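Ticket 2033 — Okico player, subtitles out of sync
Status: solved, 29 December 2025

The Gollen restoration is gorgeous on a big screen, so I really wanted this fixed! Subtitles ran 3 seconds behind the dialogue, starting at minute 74. Restarting the player did nothing, and neither did a new cable.

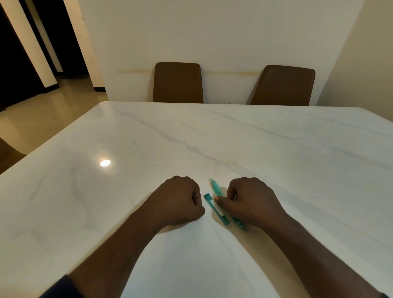

Osei

Found it! The Curkum subtitle file was timed for the theatrical cut, and my copy is the longer one. I loaded the matching file from the extras menu, replayed 12 scenes, and every line landed right on cue — even the fast kitchen argument. What a movie! Closing this one.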